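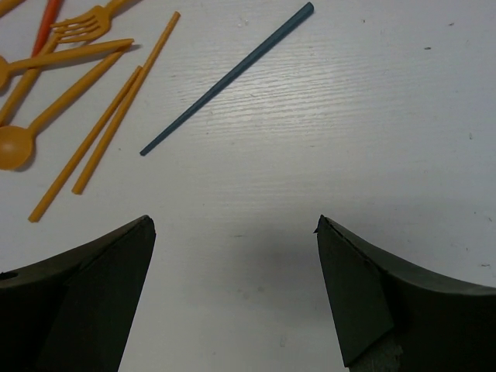 Valler Publishes Results of Gripper Finger Comparison on Tableware Handling

30 Aug 2019
By Laimutė Rozīte, Valler Communications Office

Valler has released the results of a comparison of two sets of robot gripper fingers on the handling of light plastic tableware. The trials were run at the company's test laboratory in Karnance and form part of Fevero, its program for automated sorting in commercial kitchens.

The comparison covered a rigid finger with a sloped, angled face and a softer finger supplied by the engineering firm Huang. Both were fitted to the same arm and run under the same controller. A small camera mounted at the wrist supplied all of the images used for planning the grasp. No overhead camera was used in this round.

Each trial began with plastic utensils laid out on a white wood-grain tabletop. Chopsticks, spoons and forks were chosen for their low height and narrow handles, which leave a gripper little to hold. Layouts ranged from single items on open table to loose piles in which handles crossed one another. The system was asked to pick one named item, lift it clear and set it down in a marked area.

Valler recorded 387 grasp attempts in total. Of these, 290 ended with the requested item set down in the marked area. An attempt was counted as failed if the item slipped during the lift, if a second item was carried along with it, or if the controller stopped the arm after contact with the table.

The two sets of fingers performed at nearly the same level on single items. The difference appeared in the piles. The rigid finger was better able to enter the space beside a handle and close on it without moving its neighbors. The Huang finger held an item more firmly once it had closed, but its wider pad often touched a second handle on the way down. The laboratory also found that the softer pad was more forgiving when the estimated position of a chopstick was slightly wrong.

"A chopstick on a flat table is a demanding object for a two-finger gripper," said Laimutė Rozīte, who wrote the test report. "The fingers must come very close to the surface, and small errors in height are felt at once. We wanted figures for that situation before making any decision about hardware."

Wear was recorded as a separate item. Finger tips were inspected at the start and end of every block of 75 attempts, and any chip, notch or loss of surface material was entered in the log. The report recommends that users of rigid fingers plan for regular replacement of the tips and keep a matched pair in stock, as replacing one finger alone was found to affect the alignment of the grip.

The report also addresses the camera. Mounting it at the wrist kept the fingers in view during the approach and made it simpler to check their position against the target. The view became less useful in the last part of the descent, when the target passed between the tips. Shadows cast by the fingers and by the utensils themselves were at times read as edges, particularly where several handles of the same color lay together. A change to the exposure settings reduced these errors but did not remove them.

Two controller settings were compared within the same program. The first held the arm at a fixed closing height. The second lowered the fingers until light contact with the table was sensed and then raised them by a small margin before closing. Valler has adopted the second setting for all further work under Fevero. It added time to each attempt, and the laboratory considers the added time acceptable for the present stage of the program.

The rigid finger will remain the standard fitting on the Karnance test arm. Huang has agreed to supply a narrower version of its softer finger, and Valler will repeat the pile trials with that part under the same conditions. Metal flatware and ceramic spoons will be added to the test set at that time. The second round is scheduled to begin in December and will be carried out in the same laboratory, with the tabletop, arm and camera position unchanged.

The full report includes the layout plans, the controller settings and the inspection log. Copies are available on request from the Valler Communications Office. Firms that wish to submit a gripper finger for the second round should write to the Karnance laboratory and include a drawing of the part, the mounting pattern and the recommended closing force. Parts will be returned after testing, together with a record of their condition.

About Valler

Valler develops and tests handling equipment for commercial kitchens and catering services. Its laboratory in Karnance carries out trials of grippers, arms and controllers for the company's own products and for outside suppliers.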